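How I Set Up a Pretend Chopping Board (and Keep It Fun Past the First Five Minutes)

Posted 16 October 2020 by Rania Mansour

If you've been reading a while you know I have a thing for play food. I came home from the Mesmont flea market in August with a grocery bag of it, 54 pieces for less than I'd spend on lunch, and my daughter dumped the whole bag on the rug, stirred it around with her foot, and walked off. I was so disappointed! So the next morning I put a cutting board on the table with one carrot and one knife on it, and she chopped until her oatmeal went cold.

That was when I stopped thinking of it as a pile of toys and started setting it up like a little work counter. A few of you asked for the steps after I mentioned it last time, so I'm finally writing them out.

What you need

A cutting board. A real one from your own kitchen is best. White or very plain, so the food shows up.
A toy knife, plastic or wood, with no real edge on it.
One or two foods that come apart into pieces.
A few plain blocks (I'll get to those).
A bowl, a tray and a cup or two.
A bin for the rest of the food.

You can skip the fancy sets. The one I bought new was a Norkedmont and it's fine, but the flea market carrots chop just as well.

Step 1: Clear the table and put the board down first

Board goes in the middle, close enough that your kid's elbows can rest on the table. If it slides, put a damp dishcloth under it. We have an old place mat with a rubbery back and I use that.

A dark table under a light board looks great, by the way. If yours is pale wood, a dark tablecloth will do it. I was skeptical, but the edges of the board really do seem to tell little kids where the work happens.

Step 2: Pick what gets chopped

One food to start. A carrot is my favorite for this (big chunky pieces, a leafy top, everybody knows what it is). If your pieces stick together with Velcro, press them together well before you start or they'll flop open at the first tap and you'll hear about it.

Keep the knife on the board. When it's over by the bin, mine goes to get it, sees a plastic corn cob, and we've lost her.

Step 3: Add a couple of blocks

I got this from my neighbor Stefaniia Stasiv, who ran a home daycare up the street for years. She puts plain little blocks on the board alongside the food and lets the kids decide what they are. Dark green ones have been spinach, pickles, seaweed and, one time, "the bus." I love this part so much. A carrot is always going to be a carrot, but a block can go in any soup you like.

Two is enough. Stand them upright if you can, because they're easier for small hands to pinch from the top that way.

Step 4: Give everything somewhere to go

Line your containers up around the board. A bowl for finished food, a tray for things waiting their turn, a cup for tiny bits. I also like a wooden box with a slot in it if you have one, since some kids would much rather run the cash register than the kitchen, and a coin box turns the whole thing into a restaurant in two seconds.

Try to use containers that don't all look alike. "Put it in the pink tray" is an instruction a two-year-old can follow. "Put it in the other one, no, the OTHER one" is how I spent most of September.

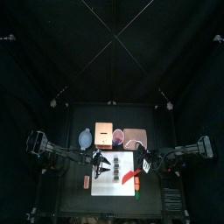
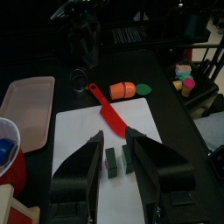
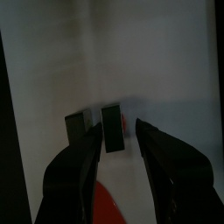 First, the layout with the containers in a row at the back; second, the board with the red knife on it and the carrot just behind; third, two small blocks up close.

Step 5: Park the extra food in a bin

Leave the bin off to the side, within reach but not on the board. I put in a handful of pieces and the rest lives in the closet in a zippered Closgate bag. When she gets bored I swap a few over. She greets a plastic tomato she hasn't seen for a week like a cousin at the airport.

Step 6: Start cooking, then back off

I go first and I'm slow about it. I put the carrot on the board, I hold one end, I chop, I move one piece to the bowl. Then I hand over the knife and go do dishes. If I stay I start bossing (put that in there! you missed one!) and it isn't her kitchen anymore.

If your kid needs a nudge, place an order. "Could I have soup with two green things in it?" works every time here. Older kids can take orders from several people and keep them straight, and my nephew writes his on sticky notes and charges me 42 dollars for a salad.

Cleaning up

Food to the bin, blocks to the tray, small stuff to the cup, knife on top of the board. Same spots every time. We're pretty bad at this on rushed evenings and then I'm hunting for half a carrot under the couch the next day.

Plastic pieces get a wash in warm soapy water when they start feeling sticky. Wooden ones I just wipe with a damp cloth and leave out on a towel. Don't soak wood, I ruined a very sweet little eggplant like that.

A few things people asked

What age? Mine started a little after she turned two. For younger ones, leave out the small pieces and anything coin-sized completely, and sit with them.

Can siblings share it? Sort of. Two boards went much better than one at our house. One chops and one serves is worth a try too, but have them trade when the soup's done or there will be tears.

What if they just throw everything in the bowl and stir? Then it's soup! Let them stir. Mine did nothing but stir for the first week and she got around to chopping when she was ready.

Next time I'll show you the felt noodles I've been sewing. They're lopsided and I'm very proud of them. If you've got a good pattern for felt dumplings please leave it in the comments, mine keep coming out like socks.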